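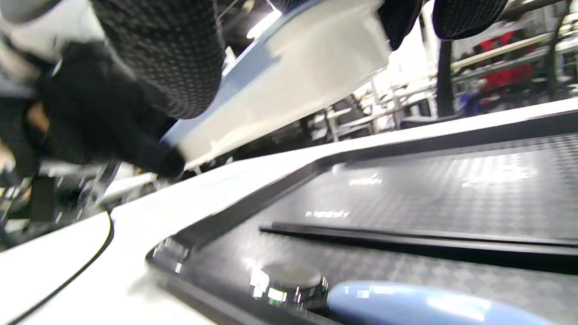 Visit to the Murín works, Dullita
Aug 10, 2023 | By Mervin Lemieux | 3 min read

Members of the Kondness Trades and Technical Association were received at the Murín assembly works in Dullita for the second of this year's industry visits. The party of 17 was met at the front office by the site manager, Dymphna Ó Dálaigh, and signed in before being issued with visitor vests and safety glasses.

The works occupies a former cold store on the eastern side of the town and employs 106 people over two shifts. It produces fitted bench units and light panel goods for schools, clinics and small laboratories. Ms Ó Dálaigh explained that the company moved to the present building when the lease on its earlier premises ended, and that the thick walls of the old store have kept heating costs lower than expected.

The tour began in the panel store, where boards are held flat on racks and labelled by order. Staff outlined how each board is checked on both faces before it is released to the floor. A board with a chipped corner is set aside and cut down for a smaller job wherever the order book allows.

Members then moved to the hand assembly area, and most of the morning was spent there. Panels are carried and placed by hand, and gloves are worn throughout. A white panel handled at one of the benches had a slightly glossy face and a narrow pale blue strip along one side. The bench had a white top with a black tray set into it, patterned in the manner of checker plate, with a long black rail across it. Several members remarked on the amount of light thrown back by the surface of the tray. The black knit gloves, with their close pattern of small grey dots, also drew questions. Ms Ó Dálaigh advised that gloves are replaced on request and that staff were asked to try several types before the present one was chosen.

Discussion at the benches turned to training. New starters spend their first four weeks beside an experienced assembler and are not given an order of their own until the supervisor has signed the training card. The company has taken two apprentices from the Nikari college program in each of the past three years and intends to continue. Members with links to the college were invited to write to the office regarding the next intake.

The final stop was the packing hall. Orders are wrapped by room, so that a school receives everything for one classroom on one pallet – a practice adopted at the request of customers. The largest order on the floor was a run of 1,796 panels for a group of regional clinics, of which the last 100 were awaiting collection.

Tea was served in the staff canteen, where questions were taken on timber supply, freight and noise. The association's chair thanked Ms Ó Dálaigh and her colleagues for a well-organized morning and presented a bound copy of the association's history.

Members are reminded that enclosed footwear is required on all works visits. Two people were unable to go beyond the office on this occasion. Names for the next visit should be lodged with the secretary by the end of August.

Contact the secretary | © 2023 Kondness Trades and Technical Association | Back to top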